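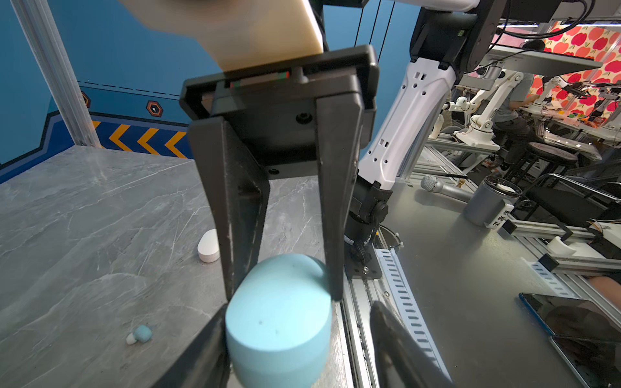 January, bench log, capstone group B (Flandell)

Started at 2:30, the second we got the keys to the marble table. Good session! Writing this up before I forget half of it, so forgive the order.

Goal for the day was the upright cylinder task: come in from above, fingers open, straddle the thing, close, lift, set it down again still standing. Last time we kept bumping the top with the left finger on the way down and tipping it. I was convinced it was calibration. Alaric said it was the approach waypoint being too low and he was right (I owe him a coffee, noted here so he can point at it).

What we changed:

- Approach waypoint raised by 60 mm. The arm now gets all its sideways motion done well over the top of the object and then comes straight down.
- Fingers go fully open before the descent starts. The old script opened them during the descent, which saved maybe half a second and cost us a lot of tipped cylinders.
- Descent speed down to a third of what it was for the last stretch. Slow, but lovely to watch.
- Closing force left alone. One thing at a time.

First run with the new waypoint went in clean and I may have yelled. Second one too. Then a bad patch where the gripper stopped short and closed on the domed part, slid up, and came away with nothing. That went on until we found I had left the old object height in the config from the Rivex blocks. Fixed the number, problem gone. I've put a comment next to it in capital letters.

Totals for the session: 114 attempts logged, and 5 of those have to be thrown out (config mistake, my fault). The dataset for the whole project is at 472 now, which feels like a real number! When we proposed this in the fall I thought we'd be lucky to get half that before spring.

Wrist view notes. Looking down past the fingertips is so much more useful than the side view for this task. You can tell right away whether the object is centered between the fingers, and with a rounded top you want it centered, as it gives you very little to hold if you're high. Drawback: the near fingertips are blurry at this focus, so the tip detector Sartori's old group wrote gets confused and puts the tip a bit too far in. I tried bumping the threshold and it helped on the saved clips but I haven't run it live. Leaving that for whoever has the next slot.

Marble pattern: I expected the veins to mess with the segmentation and they mostly don't. The light blue stands out nicely against the gray. A pale object would be a different story. The mask picked up a small white case on the table as a candidate target a couple of times with the confidence way down, and the filter dropped it. Might be worth keeping some clutter in on purpose for the next set, Prelix wants "realistic tabletops" in the final demo and a bare surface won't cut it.

Side idea from Alaric, writing it down so it doesn't evaporate: have the arm pause just above the object, take one still, correct the sideways offset, and only then go down. One correction, no fancy servoing. I think we could have it working in an afternoon. If the offset is bigger than half the finger opening, bail out and start over. I love this and want to try it first thing.

Things that were annoying:

- The planner still refuses one pose out by the rail, says collision, there's clearly room. I think the mounting plate in the model is drawn too big. Need to measure the real one.
- Log files named by start time only. Two people starting scripts in the same minute overwrite each other. Ask me how I know.
- Ran out of disk on the lab account at the end. Deleted my own old Rivex videos, didn't touch anybody else's.

Next session:

Pause-and-correct, as above. Tip detector threshold, live. Same cylinder lying on its side (the grasp angle math is in the shared folder, unchecked, please check it). If there's time, try closing force one step lower and see where it starts to slip.

Packed up 6:15. Arm parked, power off at the strip, config pushed. Commit message says "height fix, really this time."

Later, from home: replayed the last clips and the set-down is rougher than I thought. The cylinder gets released a hair above the table and drops. It stays standing, so the script counts it as a success, and I guess it is one, but I'd like it to touch first. Adding to the list.

Last updated: January

This site uses cookies to keep you signed in and remember your settings. Accept / Manage preferences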